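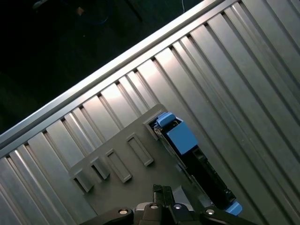 Garnen drive-swap kit, first impressions after a week
Started by ribbed_rail

So I finally got my hands on the Garnen kit (gripper, wrist camera, the fingers for drive caddies and a license for their Pitow software) and I'm having way too much fun with it. Price came out at 3000 with shipping. I had the gripper bolted on before lunch and it was finding a drive carrier by 2 in the afternoon, and I'm no robotics person, I rack storage for a living!

What I love most is the wrist camera. It sits low enough that you see the fingertips and the bay together, so you can tell if you're coming in crooked before you touch anything. My old Vemitz had the camera up on a pole and the arm blocked its own view half the time.

Gripes so far: the manual is thin, and the cable clips in the box are junk. Buy your own.

anjani_oei
Congrats! How does it do on the approach? Blue caddies in a gray bay ought to be easy for it to pick out, but I'd worry about all that shiny ribbed metal around the slot.

ribbed_rail
Good call, glare was my first headache. I dropped the exposure two steps in Pitow and it calmed right down. Got this one coming up on the end of a caddy: 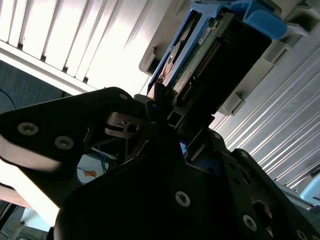 Fingertips just short of the caddy, board side of the drive toward the camera.

LSalinas
I'll be the grump. We trialed the same kit in December and sent it back. Fingers are great, camera is great, but 3000 for something that swaps drives slower than our night guy? He does a whole shelf while the arm is still lining up. I'd put the money into spare caddies.
Leopoldo

ribbed_rail
Speed I'll give you. It's slow. But I'm at a site with no night guy, and a slow swap on Sunday beats me driving 3 hours for one dead disk.

tallow77
Gotta side with Leopoldo on price, but not on the rest. Speed is the wrong thing to grade it on if it runs unattended. What I'd want to know is how it handles a latch that sticks. The Aubert fingers we use have a little hook for that and I wouldn't go back to plain ones.

anjani_oei
Doesn't the hook scratch the plastic, though? Ours chewed up a set of caddies pretty badly.

tallow77
A bit, yeah. Turn the grip force down and it's mostly cosmetic.

LSalinas
"Mostly cosmetic" until the latch snaps. Been there.

ribbed_rail
No sticky latches yet, so I can't say. I've got 7 old caddies in a bin that are rough enough to test with. Will run them this week and post what breaks. Anjani, want my exposure settings? I can export the profile.

anjani_oei
Yes please!! And a shot of how you routed the cable at the wrist if you get a chance, mine keeps snagging.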